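Wrist cam policy closes on nothing in sim, club project, demo soon

Hưng Ninh
asked 29th October, edited

Hi all, hurried post, sorry. I'm in the robotics club at my school and our group has the pick task for the Norus challenge. Everything is in simulation, no real arm. Sim is Jundeck, the version the organizers handed out, with the stock two finger gripper and one camera on the wrist.

Task: small tan block on a flat brown table, arm goes down, grabs it, lifts. That's all of it.

What we did so far:
- recorded 200 demos with the keyboard (painful)
- trained the small image policy from the Gremano starter code, default settings
- input is wrist image only, no joint angles
- 14 test starts after training, got 2 picks

It goes down fine. Then near the table it either stops and hovers or closes early on air. Loss looks great, goes way down and stays flat. I tried training twice as long, same thing. Tried a bigger image, slower and same thing.

Is it just not enough data? Somebody in the club wants to record 600 but that's me on the keyboard again and I'd like to know first if it's going to help.

Comments
Tiêu: do you save the frames while it runs? look at those before anything else
Hưng Ninh: no only the success flag. will do tonight

jundeck_refugee

More data. 200 is nothing for images. We had the same problem last year and just recorded more and it got better. Also try lowering the learning rate.

Comments
Hưng Ninh: how many did you end up with?
jundeck_refugee: dont remember, a lot

Tiêu

I wouldn't record anything yet. Loss going down only tells you it copies your demos well on frames it has seen, it says very little about the last bit of the move.

Two things I'd check.

First, where is the camera pointing. Stock mount in that package looks out past the fingertips, so from high up you see the block nicely and then as you get low it slides down the image toward the palm. At some point the palm is covering it. A policy with only that one image has no memory of where the block went, so every low frame looks pretty much the same to it. Brown table, open fingers, done. It can't tell "block is between my fingers, close" from "block is somewhere else, keep going". So it averages and you get hovering, or a random close.

Second, your demos. When you drive by keyboard you stop and think, right? All those pauses get recorded as "do nothing". Near the table is where people pause the most. Cut the frames where no key was pressed, or at least most of them.

Pull one of the failed runs and step through the last part of it slowly. Don't watch it as video, you'll miss it.

Comments
Hưng Ninh: ok wow, yes I pause a LOT right before closing

Hưng Ninh

Answering my own thing so it's here for the next person. Tiêu was right on the camera, and I think on the pauses too but I changed both at once so can't say how much each one did. I know, bad science.

Went through saved frames from a failed run. Jaws wide open, brown everywhere, and all you get of the block is a little tan corner poking up over the top edge of the gripper base, a bit left of center. Rest of it is hidden.
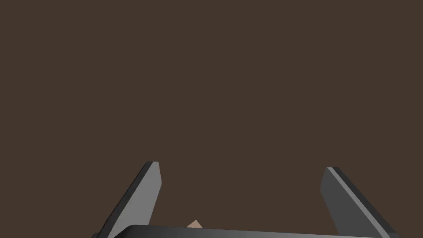

I'd been looking at the outside view the whole time I was recording, where the block is easy to see. The policy never gets that view. So I was steering with information it didnt have. Feels dumb now.

What I changed, in order:
- tilted the wrist camera down and moved it out a little, in the mount section of the robot file, so the block stays in view lower down
- added joint angles and gripper opening to the input
- threw out frames with no key pressed
- re-rendered the old demos with the new camera, since Jundeck saves the full state. No new recording!!

If your demos were saved as images only you can't do the re-render, you'd have to record again. Check that before you delete anyting.

Same 14 starts, it now gets most of them. The misses are when the block is turned so a corner faces the finger and it gets pushed away, will open a new post for that if I can't fix it. Learning rate I left alone.

Comments
Tiêu: nice. for the corner thing look at how many of your demos rotate the wrist at all, bet its close to none
Hưng Ninh: checking now
jundeck_refugee: more data would help with that one too
Hưng Ninh: ok yeah probably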